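Lullonstead shelf fault

The Lullonstead shelf fault is a control fault found in October in Povar, the kitchen robot program made by the firm Avitz. It made the arm let go of things too early when putting them on a shelf above the sink. Found in simulation only, never on a real arm. Named after the Lullonstead test kitchen, a rendered room used for putting-away and washing-up tasks.

The room has a dark grey sink with a drainboard, marble worktops and navy cabinets. Tasks in it use ordinary food and crockery.
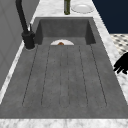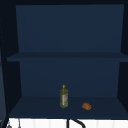

Background

Povar was written to clear a kitchen after a meal. Plates to the sink, food and bottles to the cupboard. Early versions worked at worktop height only. Shelf work came in with release 31, and the fault came in with it, though it was not noticed for several weeks as the first shelf tests used only soft items which did not mind being dropped.

The fault

When the hand goes over the edge of a shelf the program has to guess how far down the shelf floor is. Povar took this height from a stored map of the room. The map was right. The trouble was a correction added on top of it, meant for the sink basin, which is lower than the worktop around it. The correction stayed switched on if the arm had been at the sink just before. So the arm beleived it had reached the shelf floor when it was still 31 mm above it, and opened its fingers.

Bread rolls: no harm. Bottles: tipped, or rolled off the front. A run starting anywhere other than the sink was always fine, so the fault came and went and was hard to pin down.

Discovery

Ebony Ruddock, a tester at Avitz, was going through failed runs and saw that dropped bottles nearly all followed a sink step. She set up a batch of 429 runs with the order of the tasks mixed. 124 ended in an early release. All 124 had the sink step straight before the shelf step.

The first report, dated 2018-10-20, blamed the fingers for slipping. This was withdrawn later. Finger force was normal in every run checked.

Safety

No injury, no damage. The worry was what a real arm would do, as a full glass bottle falling from a wall cupboard onto a sink or a person below is a serious matter. Avitz stopped shelf work on all its real arms until the fix was in. Garba Nwankwo, who wrote the safety note, also asked for a rule that the hand must feel contact from below before opening. This went further than the fix itself needed and was argued over for a while, mostly on grounds of speed. It was taken up in the end for glass and for anything with liquid in it, but not for bread, cloths or or plastic tubs.

Fix

The sink correction is now cleared each time the arm leaves the basin area. A second check compares the guessed height with the stored map and halts the arm if the two do not agree. A further 200 runs were done in the same room with no early release. Shelf work on real arms restarted after this, lower shelves first.

Related faults

The Pearce drawer fault, found in the same program, is sometimes mixed up with this one. Different cause: a drawer wrongly marked as shut. The hand pushed against the drawer front and stalled, nothing was dropped.

See also

Pearce drawer fault
Povar release history
Contact sensing
Early release (robotics)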